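Lulley Tabletop Sim: labeling rules and data card

Version of 07/02/2025. Maintained by Thenmozhi Devadiga and Elias Semaan.
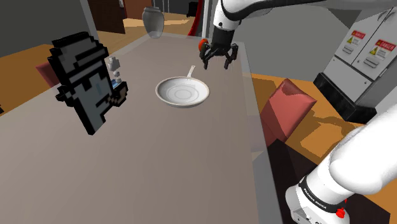

The set holds 922 simulated episodes with a single Franka arm. 526 are checked; the rest are in the unchecked folder and should stay out of published results.

Rules for labelers

Name objects by what they are, then by color. Write "white frying pan", never "target".
Mark a grasp only when both fingers touch the object — hovering is not a grasp.
Background items get no label unless the task text names them.
If two labelers disagree, leave both labels in and flag the episode. Issa Dabbas settles flags.

Rules for users

Do not mix episodes from one layout across train and test. The split file keeps 90 layouts for training.
Report success over at least 100 rollouts, with the seed list attached.
Results from this set say nothing about safety on a real arm. Follow your own site rules before moving to hardware.

Known problems

Contact flags in the Mudport subset can lag by one step. A fix is planned for May.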